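Questions I Get About Anniversary Messages

I'm Linnea Haugland, and I've been writing card verses for longer than I'd like to admit (my first ones went on the back of bakery receipts!). People write to me all year asking what to put in an anniversary card, so I've gathered the questions that keep coming back.

How long should an anniversary message be?

Two or three sentences is plenty for most cards. If you've got more to say, write a letter and tuck it inside — a card crammed to the corners in tiny handwriting is hard to read, and your husband or wife will want to read it more than once.

I'm terrible with words. Can I just copy one of yours?

Of course you can, that's what they're for! But please add one line of your own at the end. Mention the burnt pancakes, or the road trip where you got lost, or whatever the two of you still laugh at. My friend Kirsten copied a verse of mine straight out for her tenth and then added "and thank you for fixing the gutter," and that was the line he read out at dinner.

What do I write for my parents?

Talk about what you remember from home. Something like: "Happy anniversary, Mom and Dad. I learned what love looks like at your kitchen table, and I still come back for it." If your folks aren't the mushy type, cut the second half and sign it with love.

Is it okay to be funny?

Yes, if you're funny with each other on ordinary days. Siham Dabbas sent me hers last May and I still giggle at it: "Another year and I still haven't found the receipt." I'd skip jokes about weight or age, though, even if you've made them before.

We're apart this year. Text, call or card?

Mail a card early and call on the day. Texts are lovely first thing in the morning, so send one of those too. You could try "Good morning to the person I'd marry again, even over a bad connection."

Do I need a gift with the message?

Not in my house! Some couples always swap something to wear or a nice dinner out, and others stick to the card. Ask ahead so one of you doesn't turn up empty-handed feeling awful.
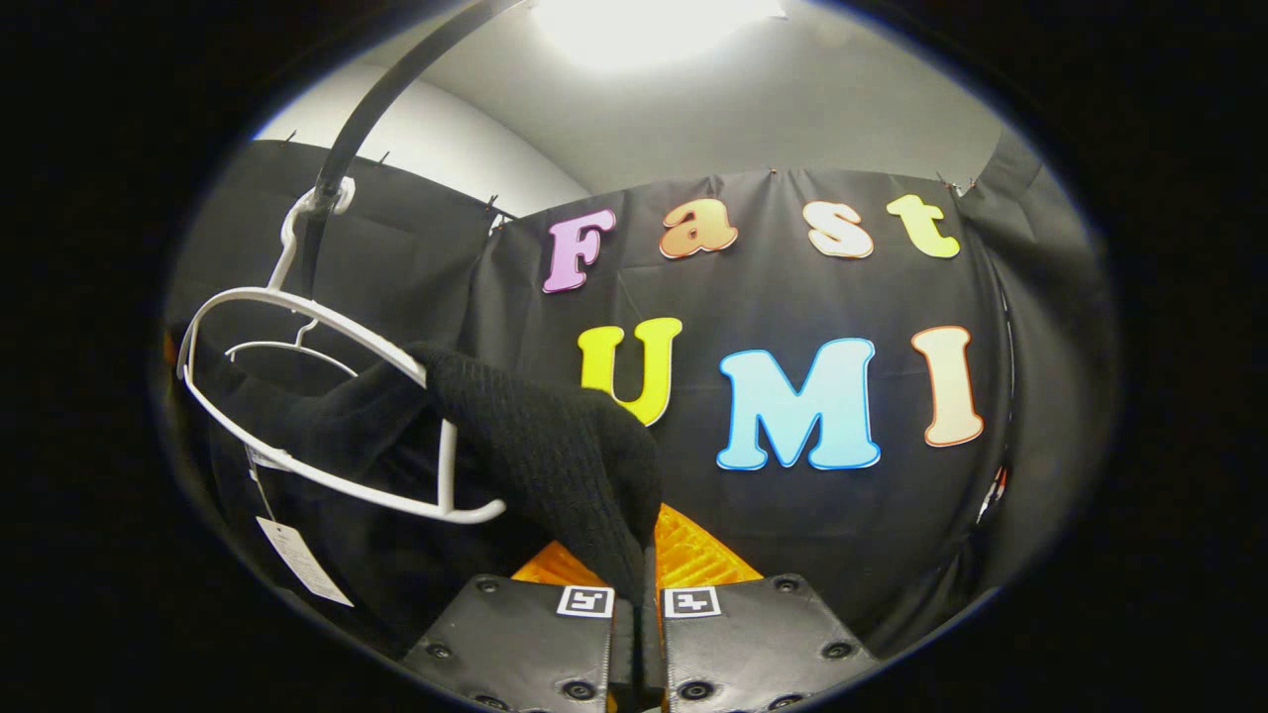 What if I forgot the date completely?

Own up and write it anyway. "I'm late, I'm sorry, and I love you" beats a long excuse. Then put next year's date in your phone, with a reminder a week ahead so there's time to buy a stamp.

Can I send you my own message for the page?

Please do! I read all of them, and I always ask before I post one with a name on it.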